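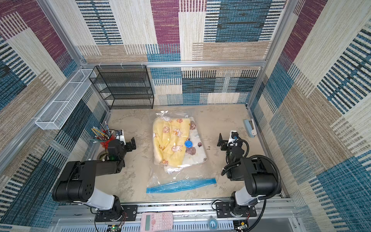
Binico Community Arts Center
4 January 2021
The Center's winter and spring class schedule is now open for registration. This thread sets out the main changes from the fall term. Please read it through before calling the front desk, as the phone line is staffed in the mornings only this week.

Binico Community Arts Center
Classes begin the week after next and run through the end of the term without a midwinter break. Evening classes start at 6:30 p.m. Saturday classes for children start at 10 a.m., half an hour later than in the fall.

Binico Community Arts Center
Enrollment in each studio class is limited to 17 students. Lecture classes, including Art History for Adults and Reading a Painting, will continue online. A link is sent to registered students on the morning of each session.

Binico Community Arts Center
Fees are unchanged. A full-term studio class is $60 for members of the Center. The non-member rate is listed beside each class in the schedule. Fees may be paid by card or check. Cash can't be accepted at the desk until further notice.

Binico Community Arts Center
Families who held a credit from a class canceled last spring may apply it to any class this term. Credits expire at the end of September. To use one, enter the word CREDIT in the payment field and the name of the student as it appeared on the earlier registration.

Binico Community Arts Center
New this term: Colored Pencil from the Beginning, taught by Danica Šimek. The class covers layering, blending, pressure and choice of paper, and ends with a finished still life. No earlier drawing experience is expected. It is open to students aged 14 and over.

Binico Community Arts Center
Ms. Šimek will also lead Drawing Buildings, on alternate weeks. Students in that class should have completed Drawing 1 or be able to show two recent drawings of their own. Photographs of the drawings may be sent by email.

Binico Community Arts Center
Beginning Weaving moves from the Coman Room to the upstairs studio. The Coman Room is closed for repairs to the heating. Table looms are provided. Students who own a loom are welcome to bring it, but it must be taken home after each class.

Binico Community Arts Center
Supply lists have been revised. Each list now shows which items are required in the first week and which may be bought later. Pencils, erasers and drawing paper are no longer shared between students. The kiln fee for pottery is included in the price of the class.

Binico Community Arts Center
The parking lot on the Clenum Street side is available to students after 5 p.m. and all day Saturday. Please don't park in the spaces marked for the clinic next door. The rear entrance remains locked; all students should enter from the front.

Binico Community Arts Center
Masks are required throughout the building for everyone over the age of two. Parents are asked to wait outside or in their cars at pickup. Instructors will bring the younger children to the door.

Binico Community Arts Center
Financial help is available for children and adults. The form is one page long and may be submitted at the same time as registration. Applicants will receive a reply by email before the first class meets.

Binico Community Arts Center
Correction to the printed schedule: Watercolor 2 meets on Thursday evenings. The time and room are correct as printed.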